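Build notes, January, evening

Spent most of the day on the stealth rework for the harbor level. Guards were still seeing the player through the crane cab when the lights were off, so I moved the sight check to the head bone and dropped the range by 30 percent in shadow. Two guards on the upper deck now lose track too fast. Left them for tomorrow.

Save files: level 13 still breaks on load if you quit during a rewind. Temitope Ezeani tracked it to the turn counter, which gets written before the rewind finishes. She has a fix on her branch. Do not merge it until the Plusix build goes out - they want the same version they signed off on.

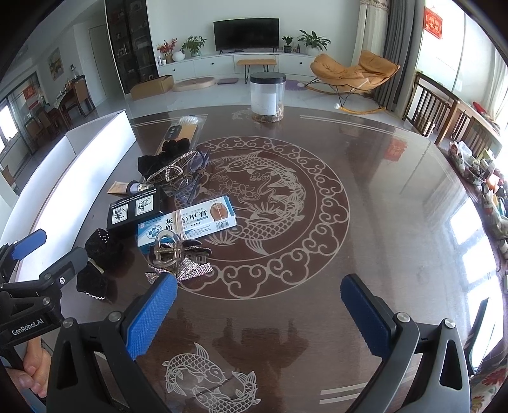 Ran the automated playthrough overnight with the new turn timer. It got through 349 missions and hung on 2 of them, both on the ferry map, both with the smoke bomb equipped. Smoke never clears if the carrier is knocked out in the same turn. Logged it. Workaround for the demo is to take smoke out of the starting kit.

Font with the long vowels is in. Ķēniņš now shows correctly in the dialogue box and the mission list, but the subtitles still drop the first letter. Probably the old atlas.

To do: upper deck guards, subtitle atlas, ask Temitope about turn order after a rewind. The alarm sound is too loud on headphones, bring it down before anyone else complains.

Filed under: Dev Log, Stealth, Bugs

Contact | Copyright Gramex, all rights reserved | Back to top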